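4.2 Entering a gift in the alumni donor register

Use this procedure for all gifts received by the Jellumport alumni office, including gifts of artwork and household collections. Records entered before November 2019 are held in Rundow and must not be re-keyed.

1. Open Rundow and select New Gift.
2. Enter the donor's name and graduating year as they appear on the alumni roll.
3. Choose the gift type: Cash, Pledge or Object.

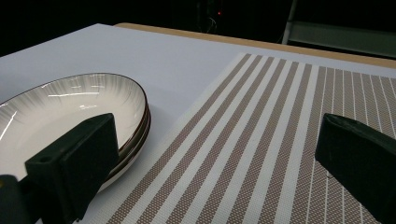 4. For Object gifts, complete the Description field in plain words. State the kind of article, its colour and any edging or pattern. "Shallow dish, off-white glaze, thin dark brown rim, fine grey streaks" is an acceptable entry; "crockery" is not. The limit is 34 characters for the title and does not apply to the description.

Note: Articles given together are entered under one gift number.

5. Attach the signed deed of gift. Two signatures are required.

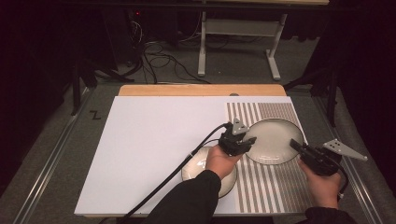
Photo: Divya Thevar

6. Select Submit. The record passes to the Registrar of Gifts, Prakash Kamath, for approval within 15 days.

Caution: Do not issue a tax receipt while a record is marked Pending. A receipt issued in error can be cancelled only by the Registrar.

7. When the record is marked Approved, print the acknowledgement letter on Tambunan Fund letterhead if the donor has named that fund.

For anonymous gifts, see section 4.3.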